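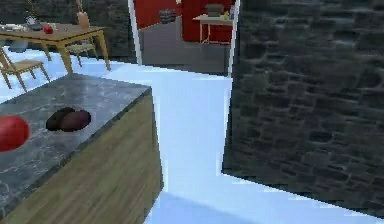
I signed up for a half share in the Mernier farm box in February, mostly to stop driving out to the big store in Truselcombe every weekend. It costs 28 dollars a week and you pick it up on Friday from the side door of the Gruber feed store between four and six.

The farm is 62 acres on the Prarnari road. Leonie Ortner runs it with her brother. They stopped plowing most of it a few years ago and now plant straight into the stubble from the rye they grow over winter. I went out to see it last month and she dug up a spadeful of dirt from each side of the fence. Her side crumbled and was full of worms. The neighbor's side came up in one gray slab.

She told me they have around 200 members and would like to stop there. More than that and they would need a second truck, and she does not want to borrow money for one.

As for the food, the early boxes were heavy on turnips and storage cabbage. I got tired of cabbage. By late spring it was better — peas, lettuce, green onions, a bag of spinach that cooked down to almost nothing. We throw out less than we used to, but I still lost 2 bunches of radishes last week.

The bags are paper now and you can hand them back at the side door. Bring the rubber bands too, she reuses those. If you want to skip a week you have to tell her by Tuesday night, and a text is fine.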